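Search this collection Go

Zernby parts sorting: README

Last updated: July

Hi! I'm Eilidh, and this folder is my attempt at keeping small electrical parts in some kind of order (yellow-orange bins, metal tray, sheet of white paper so the little bits show up).
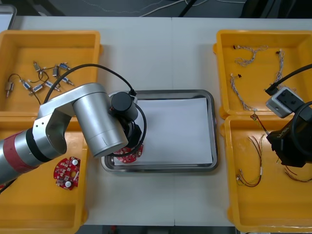
Filenames start with the part type, then the bin. Édgar Escobar checked 82 of them on Monday, bless him, and found two I'd muddled.

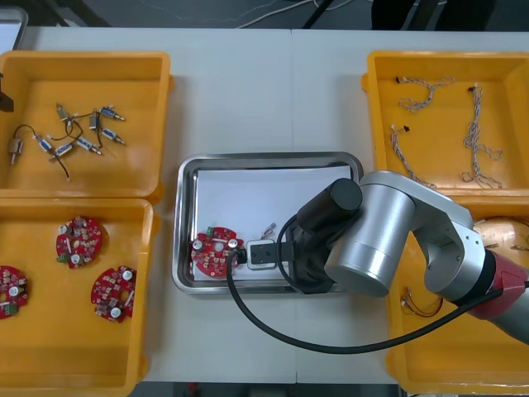

Boards go under "boards", even the round ones. Harnesses get their own folder!
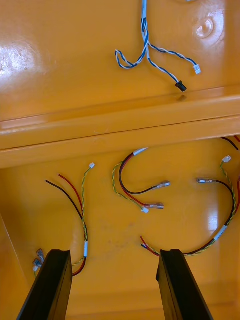
Wire harnesses, two bins.

We use cookies. Accept Manage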